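The first thing I noticed walking into the workshop was the sound - a sort of soft whirring, then a pause, then a sigh from the person at the keyboard. My host has been building a two-armed shirt folder at Drenach, the shared workshop behind the old bus garage, since April. He asked me to leave his name out because his boss thinks he spends his evenings at the gym (fine by me!), so he's just "the builder" from here on.

I'd written to him after seeing a short post he made on the workshop board, titled "Folding laundry the hard way." I figured I'd stay half an hour. I left after ten at night.

"People ask why a shirt," he told me, pulling out a stool for me. "They've seen machines weld cars, so a T-shirt sounds easy. But a car door stays the same shape when you pick it up. You grab a shirt by one corner and you've got a different object."

The project is called Lindero. He says the name came off a bottle of hot sauce and he's too far in to change it now. Most of what he does is practice runs on one pale pink tee, over and over, on a table he's covered in black cloth. 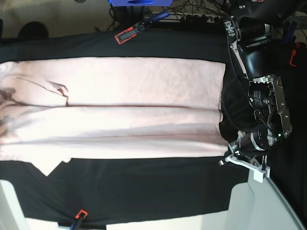 *Lindero's pink practice shirt, folded lengthwise, with one gripper down at the end.*

I asked about the cloth, which looked a bit theatrical to me. He laughed. "It's the best money I've spent on this thing. My first table was bare white and the software couldn't tell where the shirt stopped. I lost two weekends to that. Then I put black down and the edges just popped." The clamps came later, after he got tired of pulling everything straight again between runs. "The arms don't know the difference between a shirt and a tablecloth. If it's fabric and it's in the way, they'll take it with them."

We talked for a while about money, which he's pretty open about. The arms ate most of it. The rest is secondhand, or traded for favors, or bought from Trultum, a surplus store across town where he once spent 70 bucks on a box of mixed fasteners and found two cable chains at the bottom. (He told me this story with real joy.) The workshop dues are low, and he gets to keep the table set up all week, a thing he could never do in his apartment.

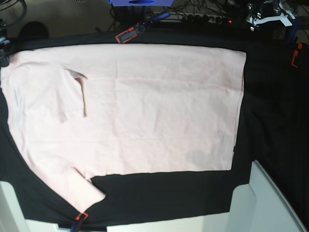
And that matters more than I'd have guessed, this business of leaving things alone. Every time the table moves, he has to teach the arms where it is again, and that can eat a whole evening. He showed me the notebook where he writes down every change. One page just said "WHO BUMPED IT" and was underlined hard enough to tear the paper.

So how good is it? I'd been putting off asking. He counts runs in batches, and his last full batch was 70 attempts over a long weekend. Of those, 26 ended in a fold he'd put in a drawer. He read me the number off the notebook without any embarrassment at all.

"Back in spring I had zero," he said. "The first one that worked, I took it home and didn't wear it for a month."

The sleeves are his main headache. The body of the shirt is big and forgiving, he explained, but a sleeve is a small thing attached to a big thing, and it likes to end up underneath. If one arm moves early, the other one is reaching for a spot that's gone. He's rewritten the timing between left and right so many times that he's stopped naming the versions and only uses the date.

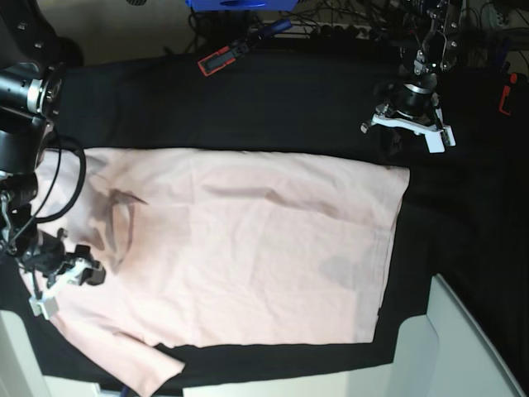 Birkett, over on the workshop board, thinks he should forget about sleeves for now and get towels working all the way through, then come back to shirts with better timing and a calmer head. There's a long thread about it. The builder has read every word and he's still doing shirts.

"Towels are good advice," he admitted. "I just don't care about towels. I've got a drawer full of T-shirts that look like somebody slept on them."

I got a turn at the controls near the end of the evening, which I was not expecting! You move a pair of small handles and the arms copy you, and it feels easy for maybe ten seconds. Then you try to pinch a hem. I closed the gripper on nothing, then on nothing again, then on the hem and a good chunk of the tablecloth together. He was very kind about it. He said his own early recordings looked the same, and that he checks the wrist view before he trusts any grip, as from across the table a bad pinch looks just like a good one. 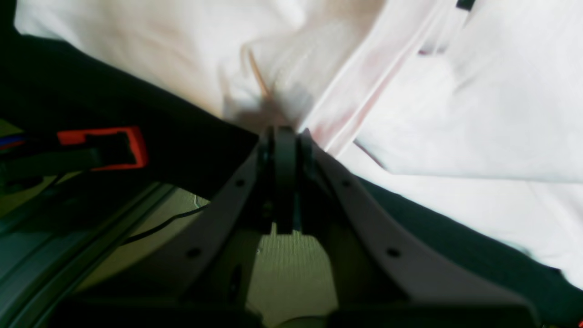
## What he'd do differently

I asked what he'd tell someone starting on a build like this at home, and he had his answers ready.

"Buy the boring stuff first. Clamps, a decent table, cable ties. I had arms before I had anything solid to bolt them to, and for weeks they shook the whole bench."

He'd also start with one shirt and stick to it. Early on he used whatever was in his laundry bag, thick ones and stretchy ones and a polo with a collar, and he could never tell whether a change had helped or he'd just grabbed an easier shirt. The pink one got the job for being cheap and showing up well against black.

The last thing was about stopping. He has a rule now that he doesn't touch the code after nine, and he was breaking it as he told me. I packed up my things while he set up another run, and he waved with one hand and kept the other on the power switch.

He's hoping to have the sleeves sorted in time for the next open night at Drenach, on a Friday. I've already told him I'm bringing a shirt of my own.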